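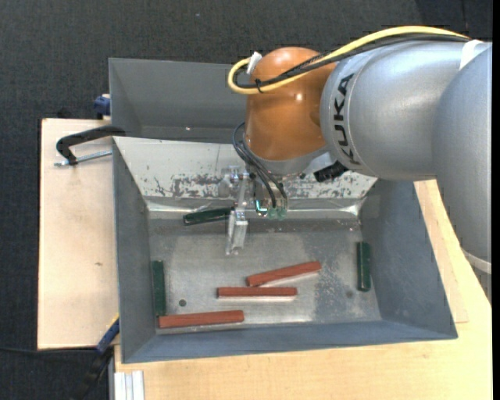 Neema Swai would not buy a bin-picking kit again without renting one first. She says the sales demonstration is always done with the easiest part in the catalogue, and that the only useful test is a month with your own parts and your own people.

Renting is what Perolel now offers. The Kotbridge firm sells its picking kit outright to larger factories, but since February it has also leased it by the month to workshops that already have an arm and want to try it on loose parts. The kit is made up of a gripper, a camera, a small computer and the software that ties them together. The customer supplies the arm, the table and the bin.

6 min read
February — by Murray Morin

The lease costs £808 a month, with a minimum term of 4 months. Setting up is charged separately, and includes one visit from a fitter and a day's training. Delivery is extra outside Kotbridge.

A first trial usually starts with plain wooden blocks in a metal bin. Long, straight-sided pieces are fairly kind to a two-sided grip when they lie in the open. They are harder when they rest against a wall, where there may be no room for a finger to get down behind them. Perolel's software leaves those until last, then tries to drag them clear. This can be slow, and the setting that controls it is buried three menus down.

We saw the log from one trial at Fernent, a joinery supplier. Over the run the arm made 2,072 attempts and missed 44 of them. Most of the misses were in the corners of the bin. Mutua Kioko, who ran the trial, thought that was acceptable for feeding a saw but would want better for packing.

"You still need somebody nearby," he said. "They can be doing another job, but they can't be in another building."

The manual is clear on wiring and poor on lighting. Worn or shiny metal can confuse the camera, and the only advice given is to "adjust as needed". Idrisa Makokha, on the support desk, told us a longer section is being written — in the meantime, customers should ring. Calls are answered until 5pm.

Spare fingers are sold in pairs and can be changed with a hex key. The lease covers wear but excludes damage from collisions, so read that page before signing.

We use cookies to remember your settings. Manage cookies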